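Category: Guides > Perception & Control > Cell Set-up
Reading time: 11 min

4. Setting up the drive bay job in Faltik

Assumes sections 1 to 3 are done, i.e. controller licensed, wrist camera streaming, gripper homed. If the stream drops go back to 3, don't try to tune around it.

4.1 Load the scene and check the view

1. Open Faltik, File > New Job > Bay Access. Pick the tower template, not the rack one.
2. Side panel off the tower, chassis open to the wrist camera. Push it against the fixture stop.
3. Jog to VIEW_A. Gripper low in view, drive bay in the middle, board to the right.
4. Press Freeze. Wait for the green tick.

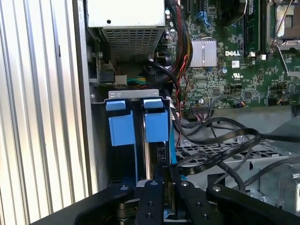

Fig. 4-1. VIEW_A, wrist camera. Drive bay center, board at right.

5. Mark three anchors: the chipset heatsink, the DELL print on the board, the perforated face of the power supply. Click, drag, release. Order doesnt matter.
6. Check the residual in the status bar. Over 3 px, redo the anchors. Under, carry on.

Note: the ribbed metal at the left is bright and the auto-exposure chases it. Set Metering to Center and lock it. Ehsan Rezaei's preset (girkomik_bay_lowglare) is a good start, it ships with the job pack.

Note: don't anchor on cables. They move, the fit goes with them and you get no warning.

4.2 Mask the fingers

The planner treats anything it sees as an obstacle, own fingers included, unless masked.

1. Perception > Self Mask > Learn.
2. Open and close the gripper through full range, speed 11 percent.
3. Save mask. Name it with the tool ID or you will lose it.
4. Tilt the wrist and run Check Mask. Linkages, bolt heads and finger plates should all go gray in the overlay. Stray patches = learn again, slower.

CAUTION: hands. If someone is steadying the case, controller must be in Reduced mode, enable switch held. The self mask does NOT cover people. A hand at the edge of view may not be picked up at all, so don't count on perception to stop the arm.

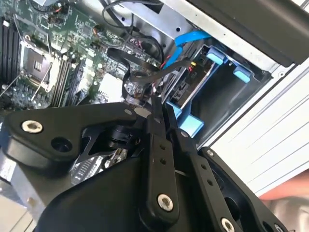
4.3 Segment the bay

1. Perception > Classes > Import > bay_parts.json.
2. Turn on: carrier, drive, cable, chassis. Leave the rest off for now.
3. Run Segment Once.
4. Look at the carrier class first. Blue plastic is easy to find by color but so is a blue SATA cable, and the default threshold will happily merge the two. Raise Shape Weight until the cable falls out of the mask.
5. Look at cable next. Black ones over the perforated metal are the worst case. Expect gaps in the mask. Set Inflate Cables to 3 mm to close them.
6. Save classes.

Note: version from before 1 May 2024 has Shape Weight under Advanced and the slider runs backwards. Update if you can.

Note: glossy cables throw highlights that split one cable into several objects. Harmless for planning. Kanokwan Saithong has a merge script in the tools folder if the object list bothers you.

4.4 Plan the approach

1. Plan > Target > Carrier. Click the blue tabs.
2. Set standoff. 162 mm is the job default, works for most towers. Tight case, go shorter.
3. Approach axis: along the bay, coming up from the base of the cage. Not across the board.
4. Add keep-out boxes on the heatsink and on the memory slots. Drag the corners well past the part.
5. Plan timeout 700 ms. Longer doesn't find better paths here, only later ones.
6. Step through the path in preview - every waypoint, not just first and last.
7. Run to the final waypoint with fingers parked. Freeze again and compare with the preview overlay.

If the planner reports NO PATH: usually a cable loop inflated into the bay opening. Hide the cable class, plan, see if it goes. If it does, dress the cable out of the way by hand (arm disabled) and put the class back on. Do not leave it hidden.

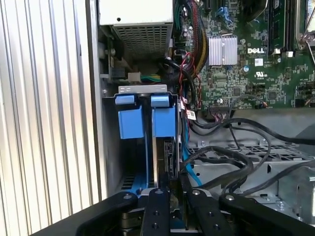

4.5 Grasp and hold

1. Control > Grasp > Force Limited. Never Position for plastic parts.
2. Start at the lowest force and go up one notch at a time.
3. Close on the blue part. Watch the finger current trace, it should step once and go flat. A saw shape means it is slipping.
4. Run Segment Once with the part between the fingers. Assign the blue component to class Held so the planner carries it as part of the tool.
5. Check that the Held outline runs the full length of the part, narrow rail end too. The far end is what hits things.

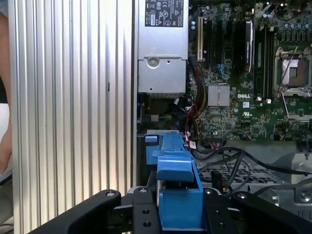
Page 37

6. Replan the retract with Held active. Clearance to the wires next to the power supply is the one to look at, also any tags hanging off them.
7. Save job. Export log.

CAUTION: after E-stop the Held assignment is cleared but the fingers stay closed. Reassign before any move - the planner thinks the gripper is empty.

4.6 If it goes wrong

Residual jumps mid-job: case moved. Refreeze, redo anchors.
Mask flickers: exposure not locked, see 4.1.
Part tilts in fingers: grasp point too near one end. Shift toward the middle, retry.
Logs go to Sota Sakamoto, with the job file. Logs without the job file can't be replayed.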